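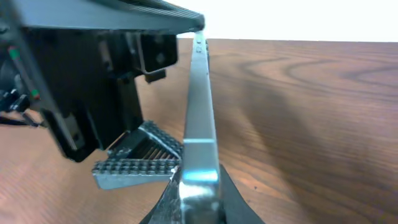 How often does a wooden tabletop need oiling?

Twice a year is plenty for most homes, plus one extra coat if the table lives near a radiator or a sunny window.

April
By the Flindorley shop desk

The Rizk Work Table

The Rizk is a table. It has a brown wooden top, four legs, and no opinions about your lifestyle. We have sold it long enough to watch customers buy it as a desk, use it as a dining table for one winter, and then surrender it to whatever hobby currently owns the spare room. It holds up to all of these, though glue is hard on it.

The top is solid wood and comes oiled. We don't lacquer it. Lacquer looks wonderful until the first deep scratch, after which it looks like a lacquered table with a deep scratch. An oiled top can be sanded by hand and oiled again in an afternoon, by a person with no particular talent. Several of us qualify.

Size and weight

The top measures 45 inches long by 28 inches deep, and the table stands 29 inches high. It weighs enough that you'll want a second person on the stairs, preferably one who owes you something. Most dining chairs tuck under it. Chairs with arms mostly don't, so measure yours before you order and save us both the phone call.

Putting it together

The legs attach with bolts, and the hex key is in the box. So is a spare hex key, as the first one will be under the couch by the time you reach leg three. Build the table upside down on a blanket, leave every bolt a little loose until all the legs are on, then tighten them. Tighten them again after 14 days. The instructions say this in bold and people still write to ask about the wobble.

Looking after the top

Wipe up spills when they happen. Use a damp cloth with a drop of dish soap, then a dry cloth. Bleach and scouring pads will both leave a pale patch that you'll spend years covering with a fruit bowl.

For re-oiling we use Clevemix table oil, which we also sell, so weigh that advice accordingly. Put on a thin coat, wait 20 minutes, and wipe off everything that hasn't soaked in. Lay the rag flat outdoors to dry – a balled-up oily rag can catch fire by itself.

Color varies from one top to the next. Please don't send us a photo of your floor and ask for a match.

Price and delivery

The table is $438, with the oil sold separately. Delivery takes six weeks, and goes as far as your front door. The matching Bodar bench ships in its own box and usually turns up first, so for a while you may own a bench with nothing to sit at.

Returns are accepted on unassembled tables in the original packaging. Keep the cardboard until you're sure.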